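Bernice Ansah : « Une étagère, ça se règle avant de se remplir »

Elle équipe des ateliers et des réserves pour de petites entreprises qui n'ont pas de service logistique. Entretien sur les bacs, les cornières perforées et la place qu'on perd.

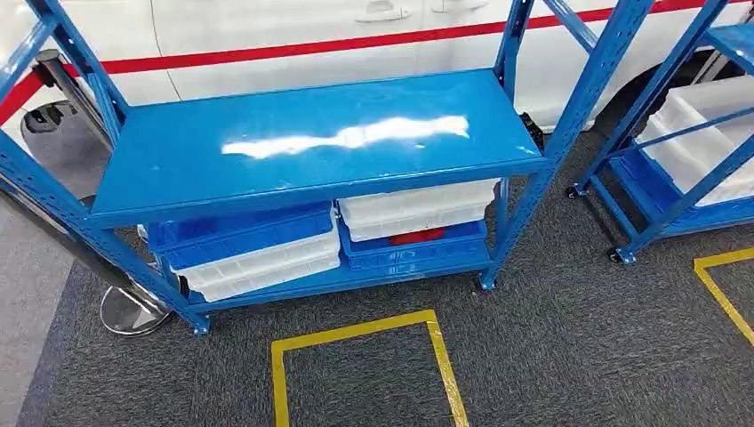

Bernice Ansah a commencé chez Clokero, un grossiste en fournitures où elle préparait les commandes. Elle y a passé huit ans, puis s'est installée à son compte avec un associé, Pankaj Nishad, qui s'occupe surtout des devis et des livraisons. Leurs clients sont des artisans, des associations, quelques écoles. « On nous appelle en général quand quelqu'un ne retrouve plus rien, explique-t-elle. En novembre, c'est la pleine saison, tout le monde veut ranger avant l'inventaire. »

Son matériel de base reste l'étagère métallique à cornières perforées. Elle en apprécie la simplicité : on monte, on descend une tablette, on recommence. « Les gens posent les tablettes à intervalles réguliers, parce que c'est plus joli. Ensuite ils achètent des bacs, et il reste un vide de 12 centimètres au-dessus de chaque rangée. Moi, je demande d'abord à voir les bacs. Je les empile par deux, je mesure, et je fixe la tablette du dessus en fonction de la pile. »

Elle laisse peu de marge en hauteur. Pour prendre quelque chose dans un bac du haut, il faut donc le tirer vers soi. Certains clients s'en plaignent. « C'est vrai que c'est un geste de plus. Agustina Bustos, qui tient l'atelier Pavov, m'a fait remonter toutes ses tablettes d'un cran au bout d'un mois. Elle avait raison pour son usage à elle, elle ouvre ses bacs trente fois par jour. »

Sur les couleurs, Bernice Ansah est moins stricte qu'on pourrait le croire. Un code à deux couleurs, par exemple bleu et blanc, suffit à la plupart des équipes. Encore faut-il savoir ce qu'il désigne. « Chez Sulemana, le bleu c'était les consommables et le blanc les retours. Ailleurs, ça ne veut rien dire du tout, ce sont les bacs qu'on avait – et ça marche aussi, à condition de mettre une étiquette sur la face avant. »

Elle insiste davantage sur le poids. Les bacs lourds vont en bas de la pile, et les piles lourdes sur les tablettes basses. La charge indiquée par le fabricant vaut pour un poids bien réparti, rappelle-t-elle, et une étagère haute se fixe au mur quand il y en a un. Sur de la moquette, elle vérifie l'aplomb une seconde fois après le chargement.

Quant aux éraflures sur la peinture, elle ne les retouche pas. « Une tablette sert à poser des choses. Si le métal est plié, je la change. Si c'est une rayure, je la laisse. »

Son prochain chantier est une réserve de plus de 30 mètres carrés pour Rivton. Les bacs sont déjà choisis, les étagères ne sont pas encore commandées.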